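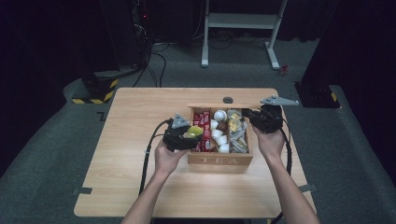 Section 4: Setting up your firm's people and portfolio pages

Welcome to the part of Drelomport where your firm really starts to look like your firm! By now you should have your workspace open and your funds loaded (Sections 2 and 3). Next come the people: partners, advisers, board members, and everyone you place on the boards of the companies you invest in.

Set aside a quiet morning if you have a large portfolio. The team at Gradthorpe entered 113 board seats for their first roll-out and still finished before lunch, mostly by using the import sheet in 4.3.

4.1 Before you start

You will need:
- an Owner or Editor login (Viewers can look but not change anything)
- the full legal name of each portfolio company
- start dates for every appointment, and end dates for any that have finished

Note: If you only know the month somebody joined, leave the day blank. Drelomport shows the month by itself and sorts it correctly.

4.2 Adding a person by hand

1. Open People from the left-hand menu and choose New person.
2. Type the name as it should appear on reports. There is a second box for a short name, which is lovely for charts.
3. Pick a role type: Partner, Operating adviser, Independent director, Observer or Other.
4. Under Appointments, choose Add seat and start typing the company's name. Matches appear after three letters.
5. Enter the start date. Leave the end date empty for a current seat.
6. Tick Voting if the seat carries a vote.
7. Choose Save draft. Nothing shows to colleagues until you publish.

Previous jobs go under Background, not Appointments. It's an easy slip, and it makes the seat count wrong on the quarterly report.

CAUTION: Do not delete a person who has left. Deleting takes their past seats with them, and your older reports will change. Use Mark as former.

4.3 Importing a list

1. Go to People, then Import, and download the blank sheet.
2. Fill in one row per seat. A director with four seats takes up four rows.
3. Keep the column headings exactly as they are.
4. Upload the sheet and wait for the preview. Most lists take roughly 15 seconds.
5. Rows in amber have a possible duplicate. Click each one and choose Merge or Keep both.
6. Choose Accept all when no amber rows are left.

Changed your mind? Undo import stays available for 24 hours -- after that you will have to edit the records one at a time.

Note: Yatsenko users moving across can upload their old export as it is. Drelomport recognises the layout and fills in the role types for you, although Observer seats come through as Other and need changing.

4.4 Announcing an appointment

This is a favourite of ours. When you publish a new seat, Drelomport can draft the notice to your investors from what you have already typed.

1. Open the person's page and choose Draft notice.
2. Select a template. Prirkstead is the plain one and suits most firms.
3. Check the job title, the company name and the start date against the signed letter.
4. Add up to 5 reviewers. Each gets a link and can comment in the margin -- no login needed.
5. When every reviewer has approved, the Send button turns green.

CAUTION: Sending can't be undone. If the appointment is not yet public, set a release time first (for example 7.30 am) and check the time zone shown beside it.

4.5 If a seat doesn't appear

Check that the record has been published, then that the company belongs to an active fund. Companies in closed funds are hidden by default. Switch on Show closed at the top of the Portfolio page to bring them back.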